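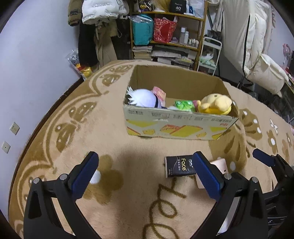 Tissues and a phone on the butterfly carpet.

Clandalero opened its doors to bug hunters in September, and I went because the invitation promised a look inside the triage room, where reports go after you press Submit and begin refreshing your inbox. I have eleven reports in there myself. I wanted to see where they sleep.

The company occupies part of an old telephone exchange built in 1961, with walls thick enough to stop any mobile signal. Guest wifi was offered on a printed card. A room full of security people looked at the card and put it away.

We started with a talk on the new reward program, which now covers Stillia, the calendar app, as well as Cao, the file-sharing tool they bought from Breneck last year. Bugs in Breneck's own products are still out of scope, even when they can only be reached through Cao. Someone asked who should get those reports. The answer took four slides and ended with an email address.

Then the tour. Triage is a long room with nine desks and a wall screen showing the queue, which stood at 2279 when we walked in and 2281 when we left. Most of it is scanner output, pasted in whole, often with the scanner's own advertising still at the bottom. We were shown a few with the senders' names removed. One claimed a critical flaw because the login page asked for a password.

The staff were good company and more frank than the slides. A first reply is meant to take 20 days. Duplicates are closed by hand, and the person closing them does read the original – I had my doubts, and I'm happy to drop them. Payment comes when a fix ships, so a bug in something no team owns can wait a very long time. I asked about one of mine. It is in something no team owns.

Lunch was sandwiches and a live hacking contest on a test copy of Stillia. The top prize was $95 and a hoodie. It went to a student who found that you could invite yourself to any meeting, then decline on behalf of everyone else. I'd have left that feature in.

The next visit is planned for spring. Sign-up is through the researcher portal, which logged me out twice while I was checking.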